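From: Yaw Quaye
To: ops-list
Date: 10 Oct 2020
Subject: Re: [ops-list] Crew pairing rules and the Zostitthorpe turn

Dela Asante wrote:
> I ran the winter pairings through Flomwood last night and it rejected
> 7 of them. All 7 include the Zostitthorpe turn. The message is "ground
> time below station minimum" but the schedule shows 42 minutes between
> block in and block out, and I thought the station minimum was 35.
> Did somebody change the station table? I don't want to override these
> one at a time. Also, does the new minimum apply to Kwofie's wet lease
> flights or only to ours?
>
> Dela

Dela,

Yes, the station table changed. The minimum at Zostitthorpe went to 45 in the September revision. The change came from the station, not from crew planning, and it went out in the ground handling bulletin, which pairing analysts are not on the distribution for. I have asked for that to be fixed.

The number is built from three items. Deplaning and boarding are unchanged. Fueling is unchanged, but it can no longer overlap boarding at stands 1 and 2 unless a fire vehicle is in attendance, and the airport does not staff one after the midday bank. Cabin cleaning was extended at all outstations. The old 35 assumed full overlap. With no overlap and the longer clean, the station measured turns through September and asked for 45. They did not want a separate value by time of day, so the table carries the single worst case.

Flomwood is therefore doing what it should. The check is a hard rule and reads the station table at load time. If you loaded before the revision and did not reload, you would have seen the old value, which I assume is why the first pass was clean.
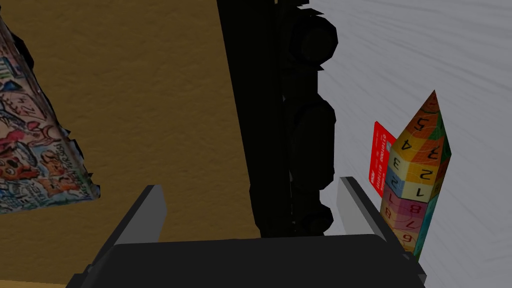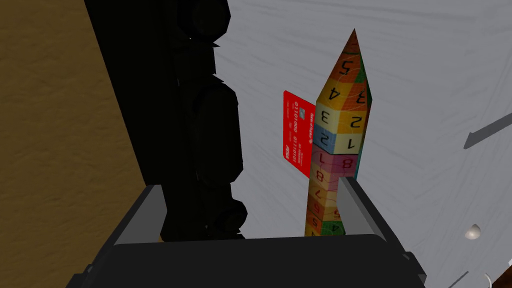 There are two ways to clear the 7 pairings.

Option 1 is to retime the outbound leg by three minutes. This keeps the crews intact. I checked the downstream connections and the tightest one at base still has 20 minutes of slack after the retime. The duty period gets longer by three minutes, and none of the pairings is near the duty limit. It does need a slot change, and the slot desk wants a request in writing with the flight number, the old and new off block times, and the effective dates.

Option 2 is to break the pairing at Zostitthorpe and swap aircraft. I do not recommend it. It adds a layover, the hotel contract there is capped, and it turns one legal pairing into two weak ones. The optimizer will offer this first if you leave the layover cost at its default. Set the cost to 200 before you run it and it should stop.

Please do not use the override flag. An override in Flomwood is stored against the pairing, not against the rule, so it is lost when the pairing is rebuilt. We had this problem in the spring with the deicing allowance and spent most of a week finding pairings that had passed once and then failed again at roster publish.

On Kwofie: the station minimum applies to the aircraft and the stand, so yes, it covers the wet lease flights. Their crews are not in our pairings, but the turn times are in our schedule and the same check runs on the rotation file. Their rest rules are separate and we do not check those. Skumari handles both operators at that station with the same ramp crew, so I would not expect any difference in how the turns run.

One more item that affects the same file. The taxi-in allowance for the east apron is still the summer figure. I expect it to go up when the runway direction preference changes for winter. If it does, block in moves later and the ground time shrinks again, so a pairing retimed to exactly 45 could fail a second time. If the slot desk will accept it, ask for five minutes instead of three. I would prefer to make one request and not two.

Steps, in order:

1. Reload the station table (Tables, Station, Refresh). Check that the value for Zostitthorpe reads 45.
2. Send the slot request for the outbound leg.
3. Retime in a copy of the scenario, not in the base.
4. Rerun the legality check on the copy only.
5. Send me the scenario number and I will run the rotation check with the Kwofie lines included.

If anything other than ground time shows up in step 4, send me the full report and not only the summary line. The summary prints the first failure per pairing and hides the rest.

Yaw

--
Yaw Quaye
Crew Planning Systems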